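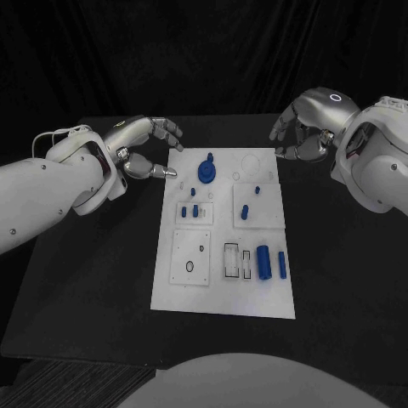 Miltitz Area Board > Utilities & Services > Griltus peak program letter, anyone else get one?

porchlight_58
Got a letter from Griltus Electric. Says they want to move our whole feeder onto the Dridora thing, where they can cycle your AC and water heater when load gets high. Opt OUT, not opt in. 13 days to answer. Letter is two pages and the opt out part is at the bottom of page two in tiny print. Is this everybody or just the Lebrun substation side? We're off Lebrun, by the feed store.

mudroom
got it too. Lebrun side. my sister across the river didnt

kelso_t
Lebrun only for now. It's the transformer out there, it's been maxed every summer. They said so at the March meeting but there were maybe a dozen people in the room.

porchlight_58
Wasnt at the March meeting. Work nights. They could put it on the bill like a normal company.

kelso_t
It was on the bill. Back page.

porchlight_58
ok well. Back page.

VernonsGarage
Opt out. Do it now, don't think about it. Was on a program like this where I used to live and they shut the compressor off in the middle of a heat wave for "15 min" that was most of an afternoon. Shop was unbearable. Credit on the bill didn't cover a pizza.

dnl_rutter
Different program though. Dridora terms say one cycle can't go over an hour and there's an override button on the box. Read it before you tell people to bail.

VernonsGarage
I read it. Override costs you the credit for the month. So it's a button you pay to push.

dnl_rutter
You lose a credit. You don't pay. Not the same thing.

VernonsGarage
Feels the same in my wallet

seedcatalog
What is the credit, my letter has a blank where the amount goes?? It literally says "a monthly credit of $ per enrolled device"

mudroom
lol mine too

kelso_t
6 dollars a device. It's on the rate sheet, printer must have dropped it on the letters. Call the office and they'll tell you same thing.

seedcatalog
So 12 for me if they do AC plus the water heater. Every month or summer only?

kelso_t
Summer only. June thru Sept.

seedcatalog
Thanks. Thats not nothing but it's not much

hollis_ridge
Can someone explain why this is our problem. We've been paying the "system improvement" line on the bill since we moved in. Where's the improvement. If the transformer is too small buy a bigger one.

kelso_t
They ordered one. Lead time is terrible, every utility is waiting on the same handful of factories. Even when it shows up somebody has to pour a new pad. Next summer at best. I'd bet the one after.

hollis_ridge
So they knew.

kelso_t
Everybody knew, it was in the long range plan. The rate increase to pay for it sooner got voted down. I voted against it too, for the record. My bill was already ugly that year

tbarbier
Thierry Barbier here, I sit on the Griltus member panel (not staff, not paid, please don't call my house). Couple things.

The target is 1000 devices on Lebrun before June. As of this morning there were 698 signed up, mostly people from the old voluntary program that got rolled over. The opt out letter is for the rest. If the number gets there the engineers think we get through a normal summer w/o rotating outages. If it's a bad summer, no promises.

The blank on the letter is a mistake and a corrected one is going out. I asked for the deadline to start over with the new letter. No answer yet.

porchlight_58
Appreciate you posting. Why opt out and not opt in tho? Thats the part that bugs me. I probably would of said yes if they asked.

tbarbier
I argued for opt in and lost. The staff view was that people don't return letters. Which, the old program ran for years and never got past 698, so I can't say they're wrong on that.

VernonsGarage
"People don't return letters" so we'll just take it as a yes. Great.

Also who installs the box? Because I'm not having a contractor in my panel without me standing there

tbarbier
Goes outside by the meter for AC. Water heater one is inside and they need an appointment and an adult home. Nobody gets an inside unit without signing for it, letter or no letter.

dnl_rutter
That should be in the letter in big type.

tbarbier
Agreed. Sent them a note.

quietacres
My mother lives with me and is on oxygen at night. Concentrator runs off the wall. Does this touch that?

tbarbier
No, only the AC and water heater circuits. But please get on the medical list regardless, it's a separate form and it's what matters if there's an actual rotating outage. Office has it at the front counter, doctor has to sign. Takes a while so start now.

quietacres
Didn't know there was a list. Thank you

mudroom
being on the list doesnt mean your power stays on fyi. they call you ahead is all. get a backup tank or a battery. we went thru this with my father in law

kelso_t
^ true. Ask the oxygen supplier about tanks, ours brought extra at no charge.

hollis_ridge
Still want to know how many of those outages were the transformer and how many were trees. Our road went dark four times last year and three were limbs. Cycling my AC doesn't trim a tree

dnl_rutter
Fair. Though the August one was load. Whole Lebrun side dropped at suppertime, no wind at all.

hollis_ridge
Ok one then.

kelso_t
One that took out the grocery's freezers.

seedcatalog
We had a baby in the house for that one. I'll take an hour of fan over another night like that, I'm staying in.

VernonsGarage
And I'm out. Faxed it from the shop. Not telling anybody else what to do

dnl_rutter
You told everybody what to do in your first post

VernonsGarage
And I stand by it

porchlight_58
Called the office at lunch. On hold forever. Lady was nice, said yes 6 dollars, yes June thru Sept, and that you can opt out later too, not just in the 13 days, only they don't come pull the box til fall. So the deadline is kind of fake? She didn't say it that way

Think I'll leave the AC on it and say no to the water heater. Can you do just one?

tbarbier
Yes, one device is fine. Check the AC line only and write "AC only" next to it, the form doesn't really have a spot.

mudroom
does a heat pump count as AC. asking for real

kelso_t
Yes but only in cooling. They don't touch it in winter.

mudroom
k. ill call about it, the hold music cant be that bad

porchlight_58
It's that bad. Call before 9 am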